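Can a machine tidy a living room yet, or is it still all demo reels?

Asked by Tunditz_Tom
Jul 27, 2022
Filed under: Home > Gadgets and automation

My mother is 78 and has a bad shoulder. She can manage most things, but picking up is what wears her out. Books left on the sofa, blankets on the floor, cups, mail, the small stuff that drifts around a house all day. My sister keeps sending me videos of robot arms folding towels and putting dishes in a rack, and she is now convinced that if we wait until January we can buy something that does it.

I don't believe it, and I'll say so up front. I bought a robot vacuum on the strength of videos like that. It ate a phone charger in its first week and it has been afraid of the hall rug ever since. I spend more time clearing the floor for it than I used to spend sweeping.

But I don't want to be the brother who says no to everything. So, from people who have worked with these things and aren't selling them:

Can any machine you can buy today pick up a book from one place and put it somewhere else in a normal messy room? I mean a room it hasn't seen before, with a person living in it.

If not, what is the hold-up? The arms look good enough to me.

And is there anything short of a full robot that would help with picking up? Budget is not huge. My sister has been talking about a thing from a company called Nondora with a waiting list and a $100 deposit, and I'd like to have an answer for her before she pays it.

3 replies, sorted by most helpful

Montserrat Bermúdez
Marked helpful by 28 people

Short version: no to the first one, keep the hundred dollars, and skip to the end of this for the shoulder.

I did eleven years in maintenance at the Villalobos packaging plant, the last four of them looking after pick-and-place cells. Those machines are good. They will move the same carton from the same spot to the same other spot all night long and never complain. Move the carton two inches to the left and you get a fault light. We had a cell that stopped every afternoon when the sun came through the dock door and hit its camera. The fix was a piece of cardboard taped over a window. It was still there when I left.

Now compare that with your mother's living room. Nothing is in the same place twice. The book is open, or it's face down, or it's half under a cushion. Picking up a book sounds like the easy one, and it's near the top of my list of nasty ones. It lies flat, so there's no edge to get under. If you pinch it by one cover, the rest swings open. If it's a paperback it bends, and if it's a big hardback it's heavy at the end of the grip and twists out. You slide a book to the edge of the table with two fingers and grab it there, and you've done that since you were four so you don't notice. Somebody has to get all that into a machine.

As for what the hold-up is, most of it isn't the arm. Arms have been fine for a long time. It's knowing what to do with the fingers when the thing isn't where you expected it, and for that the builders need a huge number of examples of real people handling real stuff. A lot of the current effort goes into collecting them, with people doing the moves by hand. 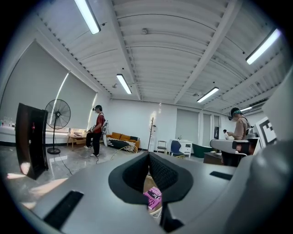 A pink book seen through the gap under the gripper pad, with people in headsets working farther down the room.

Look at how much of your view the gripper takes up from there. That's another thing the videos don't show you, as they're nearly all shot from across the kitchen with a nice clear angle. Up close the tool is in its own way. The machine has to work out from a sliver of cover whether it has the book square or by one corner. A person doing the same move has feeling in the fingertips to fill in the rest. There are touch sensors for this and I've seen some clever ones, but every one we tried on the line wore out or got gummed up.

And a blanket over a sofa is worse than a book. I wouldn't even bring that up with a salesman unless you want to watch him change the subject.

I'm not saying it will never work. I'm saying that when you see one of these towel videos, ask three things. Is it sped up? Is there a person off to the side steering it? How many tries before the one they kept? I went to an open day once where the arm from Drelska put away a shelf of cups without a slip. I stayed for the second showing and it put the same cups on the same shelf from the same marks on the table. When a kid moved one of the cups, the man running it moved it back.

For your mother, get her a reacher. The long stick with a trigger on the handle and jaws at the end. Get the kind with rubber on the jaws and a locking trigger, so she doesn't have to keep squeezing. It will handle mail, socks, the TV remote and thin paperbacks. It won't do a hardback, and she should use her good arm for it. Put a basket at waist height near where she sits so stuff never reaches the floor. My aunt has one at each end of the house and says she'd give up the microwave first.

Comments on this reply

Tunditz_Tom: Thank you, this is what I was after. Did not know about the locking kind. Is there a length you'd go for?

Montserrat Bermúdez: The shorter one if she's mostly sitting. The long ones look useful in the store but they're front-heavy, and that goes straight to the shoulder. Have her try it with a full envelope of mail before you buy.

rugburn: The cardboard over the window is the most believable thing I've read about robots all year

Cheng-en Hsu
Marked helpful by 9 people

I think the reply above is mostly right but a bit hard on the whole field, so let me push back a little. I fix home appliances and I've put in a fair amount of so-called smart gear for customers, so I see what lasts and what ends up in the garage.

Machines do household chores now. A dishwasher is a machine that does a chore. So is a dryer. They work because somebody gave up on copying what hands do and built a box where the job is easy. What doesn't work is the part in between, where things have to get from the table into the box and out of the box into the cupboard. That's the part everybody wants and it's the part you can't buy. A laundry day is mostly carrying and sorting and folding, and the washer doesn't touch any of that.

Where I disagree is that the collecting of examples is a sign of how far off it is. It could be. It could also be what finally gets it moving. I'd guess you need a lot more than 1000 examples of picking up a book, and a lot of different rooms too, with glare on the floor and blinds half leaking light and chairs where you don't want them. If people are doing that work in rooms with sofas and fans in them and not just in front of a gray cloth, good. But I would want to see it done in somebody's actual house, with a dog, before I told a customer to spend a dime. I've been told "next year" about folding machines for as long as I've had my van.

The other thing is repairs. Say it did work. It has fingers with pads on them, and pads wear. It has cables that bend all day, and those break too. Who comes out to your mother's house when it stops with a book in its hand? I carry parts for washers that are 20 years old. I can't get a drive wheel for a robot vacuum that was sold four years ago. A company with a waiting list and no service network is asking her to be the tester, and she'd be paying for the privilege.

On the deposit, read the small print with your sister and look for three words: refundable, until, and when. I had a customer put money down on a window-washing gadget and the refund ran out before the thing had a ship date.

On the vacuum, take up the hall rug or put double-sided rug tape under the edge, and tie the cords up off the floor with a hook and loop strap. It will still be dumb but it'll finish the hall. Check the brush for string once a week. Also turn off the schedule if she's home in the daytime, I don't like those things running around the feet of anyone who's unsteady.

Comments on this reply

Tunditz_Tom: Rug tape is going on the list. The deposit page says refundable "prior to allocation" and I can't find anywhere that says what allocation is.

Cheng-en Hsu: Then there's your answer for your sister.

Montserrat Bermúdez: Fair point on the dishwasher. I still say the loading is the chore – running it was never the hard part.

dusty123
Marked helpful by 1 person

my neighbor has one of those vacuums and it works great, never had a problem. it does the whole downstairs while hes at work. i think people are too negative about this stuff, they said the same about microwaves. as for picking up books why not just get her a tablet and put the books on that? then theres nothing to pick up. also i heard there is a robot that makes pizza

Comments on this reply

Tunditz_Tom: She has a tablet. It is also on the floor.

Update from Tunditz_Tom

Got the reacher, the short one with the lock. She tried it in the store with a bundle of flyers and then used it to pull my hat off, so the grip is fine. Two baskets as well, one by her chair and one by the stairs. The rug tape is down and the vacuum got to the end of the hall for the first time, then got stuck under the radiator, where it has never been stuck before.

My sister has not paid the deposit. She is "keeping an eye on it." She wants me to ask whether anyone has used a stair lift basket for carrying laundry, so I'll put that up as a separate post under Mobility.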